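Blog Diary Garden Recipes Contact

Diary > 2021 > The choir one

6 min read

21/05/2021

Well, I've gone and joined a choir. Me, who mimed through every school assembly from prep onwards and got asked to hold the banner at the Year Six concert so I wouldn't have to open my mouth!

It's the Grillmont Community Singers and they meet in the old Mikia building, up the back where the carpet showroom used to be. You can still smell underlay if you stand near the heater. I'd seen the flyer in the window of the Vasconcelos bakery about four times and each time I'd bought my cheese and spinach roll and walked out again feeling vaguely told off. Then on my last visit the girl behind the counter saw me reading it and said her nan goes, and her nan can't hold a tune in a bucket, and that did it.

So I turned up. There was a trestle with an urn on it and a plate of Scotch fingers, and everyone seemed to know where to stand. I didn't, so I stood by the biscuits, which has served me well at most events in my life. Darren Dobson (he runs it, he used to tune pianos for a living and has the most enormous hands) came over and asked if I was high or low. I said I was mostly just nervous. He made me sing "Happy Birthday" from the start, very quietly, right there next to the urn, and by the second line he'd decided I was an alto. I've been pretty chuffed with that word ever since. I told Mum on the phone and she said, "What, like the car?"

There are nine altos if everyone turns up. Sopranos get the tune nearly every time and I didn't realise how much I'd resent that until I was holding the same note for four bars while they swanned about up the top having a lovely time. Our part in the second song is basically a fridge humming. But then all the parts came in together near the end and the hair went up on my arms, I'm not joking, and I completely forgot to sing because I was listening.

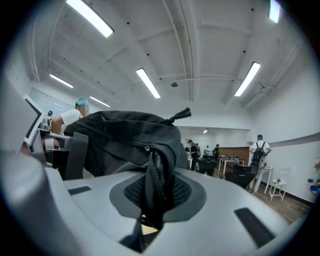 Anyway, the reading music thing. I can't. I had six months of recorder and I remember Every Good Boy Deserves Fruit but not what you're meant to do about it. The woman next to me said to just watch whether the dots go up or down and hang on to her like a trailer, so I did, and it mostly worked except for a page turn where I lost her and sang something of my own. Darren looked over at us, and I coughed. I think I got away with it.

I've been practising at home all week. There's an app called Flisix that plays your part on its own with a sort of plinky piano noise, and you can slow it down until it sounds like a funeral. I do it while I'm peeling spuds. The dog leaves for the slow bits and comes back for the fast ones. In the car I've been doing the breathing exercise, where you hiss out like a tyre for as long as you can, and I got right from the roundabout to the servo on one breath, then felt quite peculiar at the bowser and had to lean on the roof for a bit.

Number of the hymn we're doing is 1438, in the big red book that weighs as much as a brick. I only write it down here because I've forgotten it twice and had to share, and the lady I shared with holds hers at her own eye level, and she's about as tall as a letterbox. My neck was shocking the next morning. Note to self: bring the reading glasses too, the ones with both arms.

The big do is in July, a winter concert at the town hall, with soup. Darren says newcomers can sit it out if they'd prefer and there's no shame in it, but he was looking at the tenors when he said it (there are only two and one has a cruise booked). I haven't decided. You have to wear all black with "a splash of jewel colour" and I've been through the wardrobe and my only jewel colour is a maroon dressing gown. Mum reckons she's got a teal scarf somewhere. She also reckons she's coming, and bringing Aunty Lorraine, so I suppose I have decided, haven't I?

What surprised me was how well I slept afterwards. I got home, had toast standing up, meant to watch the end of that Danish thing with the missing ferry captain, and I was out by half past nine with the lamp on. Haven't done that since the kids were small. Woke up with the fridge part going round in my head and it stayed there right through the shopping. I hummed it in the queue at the deli and the man in front turned around, so I hummed it a bit quieter.

Need to get lozenges, and ring Mum about the scarf.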